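Counter service at Brutidville welfare office to end in May

The state government will close the public counter at its Brutidville welfare office in May and move most of its work to a phone line and website, despite a petition against the plan signed by 1745 residents.

The Department of Community Support confirmed the decision in a letter sent to local agencies on 22nd February. Staff at the office will be offered positions in Plulmont, where a larger service centre opened last year, or at the call centre in Alva.

The Brutidville office handles rent assistance, emergency food payments, concession cards and applications for public housing. It also has a small room where people can meet a caseworker in private. Under the new arrangement a caseworker will visit the town two mornings a fortnight and see people by appointment at the library.

A department spokesperson said the change reflected the way people now dealt with government.

"Most of our clients already contact us by phone or online for at least part of what they need," the spokesperson said. "Running a full counter in every town takes money away from the caseworkers who help families with complex needs. No one will lose a payment because of this decision."

The spokesperson said the lease on the Brutidville building was also due to end and the owner had asked for a higher rent.

Local agencies say the department has misread who uses the office. The Brutidville Neighbourhood Centre, which runs a food pantry two streets away, said many of its regulars had no internet at home and prepaid phones that were often out of credit. The call line is free from most mobiles, but waiting times of more than an hour are common early in the week.

"People walk from the counter to us and from us to the counter," the centre said in a statement. "If a payment has been stopped by mistake, someone at the counter can usually see why. On the phone they are told to upload a form."

The centre said it had not been consulted before the letter arrived. It has asked the department to keep the counter open three days a week until a permanent replacement is found.

Plulmont is 22 kilometres away by road. The bus between the two towns runs four times on weekdays, with the last service back to Brutidville leaving Plulmont before four o'clock. There is no weekend bus. A return trip costs more than many people on the lowest payments say they can put aside for travel, although concession card holders pay half fare.

Brutidville Council voted at its last meeting to write to the minister opposing the closure. Several councillors linked the decision to trouble in the town centre over summer, when shop windows were broken on two nights and police were given extra powers to move people on.

The government's response at the time was more patrols and a promise of tougher bail rules. Councillors said they had supported the patrols but had also asked for a youth worker and longer hours at the welfare office, and had received neither.

One councillor told the meeting that young people in the town were being discussed only as offenders. Another disagreed, saying the damage was the work of a few people and had no connection to where a counter was located. The motion was carried with one vote against.

The state opposition said it would review the closure if it won the next election but stopped short of promising to reopen the counter. Its community services spokesperson said the government had "an answer for broken glass and none for unpaid rent".

The department rejected any link between the closure and public safety. It said spending on family support across the district had gone up in each of the past three budgets, and that a youth outreach position covering Brutidville, Plulmont and Alva would be advertised before winter. The position will be based in Plulmont.

Unemployment in Brutidville has been higher than the state average since the Workar packing plant shut. The plant had 200 workers when it closed, many of them from families where two or more people were employed on the same site. Some have since found work in Alva, but the neighbourhood centre said rents there were out of reach and most were driving each way.

A retraining program set up after the plant closed finished last year. The department has not released its results. The neighbourhood centre said the shorter courses, in aged care and forklift driving, had filled quickly, while the longer ones had lost people who could not go that many months without a full wage.

To help residents with the move to online services, the department will pay for extra public computers at the library and for a part-time staff member to show people how to use them. The council, which runs the library, said it had been told the money would cover the first year only.

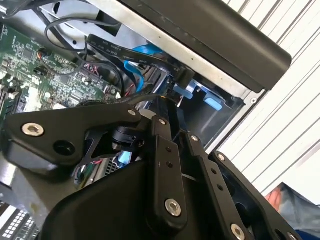
The inside of a desktop computer. Extra public computers are planned for the library.

Library users have raised concerns about privacy. The existing computers are in the main reading area beside the children's books, and applications for emergency payments ask about debts, health and family violence. The council said it was looking at moving the computers to a side room but that the room was used for meetings and would need new power points.

The union representing department staff said eight people worked at the Brutidville office and only three had so far agreed to move to Plulmont. It said the others were weighing up redundancy – several have children at school in the town and do not want to travel.

"These are people who know the clients and have done for years," the union said. "That knowledge does not transfer to a call centre."

The neighbourhood centre will hold a public meeting at the Brutidville hall next week. The department has been invited but has not said whether it will send anyone. The petition will be tabled in parliament when it returns from its autumn break.

Residents with an application already lodged at the Brutidville counter do not need to apply again. Their files will be transferred to Plulmont.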